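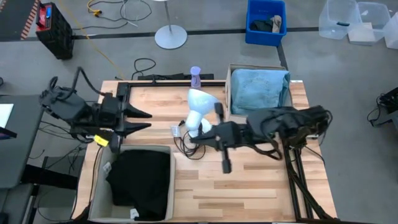 Worktable with desk lamp, fabric bin and open carton.

The Mundau reading room is being put in order ahead of its reopening in February. Clothing and small household goods are sorted at the table before storage.
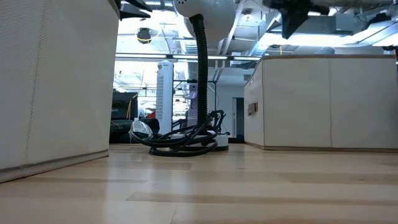
Usha Krishnan asked whether lamp cables might be tied before anything is shelved, as untangling them last year took her a whole morning.

Her suggestion has been adopted. Denim is to be folded flat and kept in fabric boxes, with 20 items allotted to each shelf. 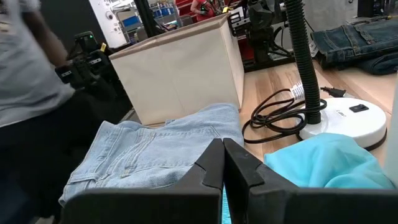
Boxes will be labelled by size and moved to the Hasau store. Enquiries should be addressed to Ajith Venkataraman.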